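Relatório do projeto: Arrumação do quarto de dormir
Grupo 2, oficina Istetti, 05/03/2022

3. O quarto e os objetos

O nosso grupo ficou com o tema da cama. Queríamos saber se um cesto aberto ajuda a manter em ordem os brinquedos macios, que muitas vezes ficam espalhados em cima do lençol. Escolhemos frutas de pelúcia, pois têm formas diferentes e não fazem barulho. O lençol cinzento foi escolhido para as cores se verem bem.

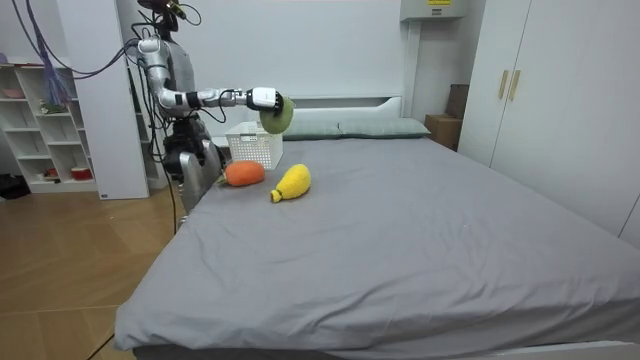
Figura 1. A fruta verde sobre o cesto branco; a cor de laranja e a amarela no lençol.

O cesto tem os lados perfurados e ficou perto da cabeceira, diante da almofada esquerda. Na primeira proposta ele estava no chão, mas assim era preciso baixar-se muitas vezes. Em cima do colchão o caminho é mais curto.

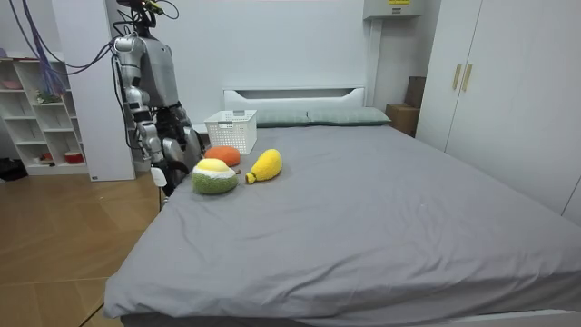
As almofadas ficaram sempre encostadas à cabeceira, lado a lado, e não as incluímos na tarefa. No total registámos 46 arrumações, e a folha de registo Tamix tem quase 342 linhas. O lençol faz rugas com facilidade, e este ponto ainda devemos estudar melhor em setembro.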